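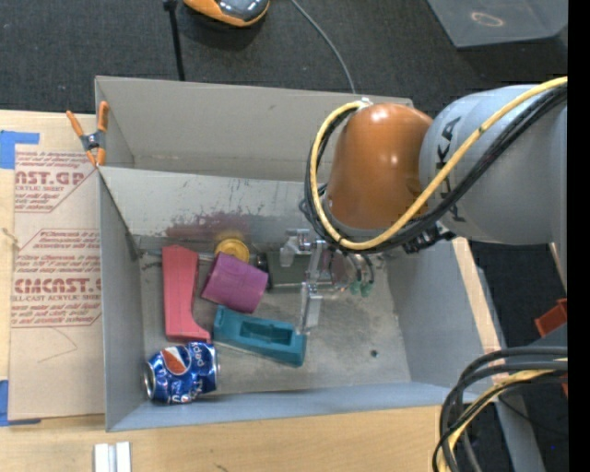

*Brightly coloured items in a large grey bin on a wooden tabletop.*

# Dimbridge congregations to record a shared history

The Dimbridge Interfaith Council will begin work in June on a written and spoken history of the district's smaller religious communities, covering the years in which most of them met in private homes and rented halls.

The project, titled Rooms We Prayed In, will gather 44 recorded interviews with present and former members of Buddhist, Hindu, Muslim, Quaker and Pagan groups in Dimbridge and neighbouring Skorkness. Interviews will be held in the language each speaker prefers, with English summaries prepared for general readers.

"Many of our founding members are now in their eighties," said Jaruwan Inthanon, convenor of the council. "They remember who cooked for the first festivals, who signed the lease and where the children slept during evening prayers. Very little of this has been written down."

Local publisher Najafi Press will issue the finished history as a paperback of 100 pages. The Alham Library in Skorkness will hold the recordings and make them available to the public, except where a speaker has asked that access be restricted.

Each participating community will appoint its own reader to check the chapter that concerns it before publication. Disagreements over dates or events will be noted in the text, with both accounts given.

The council is also seeking newsletters, service sheets, letters and minute books. Items will be copied and returned to their owners within 30 days. Original documents should not be posted; they may be brought to the Alham Library between 10 am and 3 pm.

Training for interviewers is free and limited to 20 places. No previous experience is required. Enrolment forms are available at the library's front desk and from participating congregations.

**Media enquiries:** Jaruwan Inthanon, Convenor, Dimbridge Interfaith Council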